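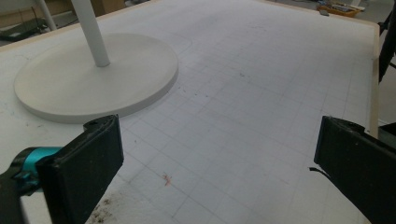
The robotics club began its new term on 2026-10-28 with the grid table, and we are glad to report that the pencil lines are finally finished. Nima Zarei drew most of them with a long ruler. Some lines are a little uneven, but the students can already use the squares to say where an object lies, and this was the purpose.

We are seven members this term. Each pair has the hand-held gripper for 45 minutes and then gives it to the next pair. Tahmineh Alipour asks everyone to speak the square aloud before they move, which feels strange in the first week and later becomes a habit.
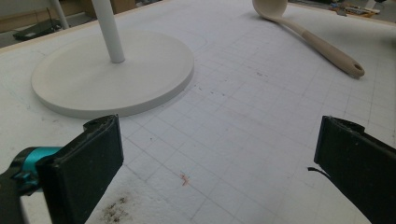

2 min read

Our task until December is called Flomus. A ladle must be taken by its handle and brought to another square, while the round white base with its pole stays on the table as an obstacle. The curved pencil line beside the base helps us to check its place between two turns. Please do not erase it when you clean the table!

Nam-gil Na keeps the notebook of all tries. Last week he wrote number 139, and he would like that the other members also write in it, with a readable hand.
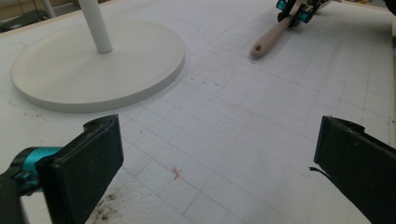

Club Notes

The most discussed question is where to hold the handle. Hamidreza Salehi prefers to go near the end with the hole. Wiremu Rewi wants the grip closer to the bowl, where he feels more control of the weight. Both ways are permitted for now, and each pair should write down which one they used.

The next meeting is in the same room, and we start at 6. New students are welcome also without experience. Please bring a soft pencil and a cloth, the table needs some care.

Ostorport Robotics Club Newsletter | Contact the editors | Copyright 2026 | Back to top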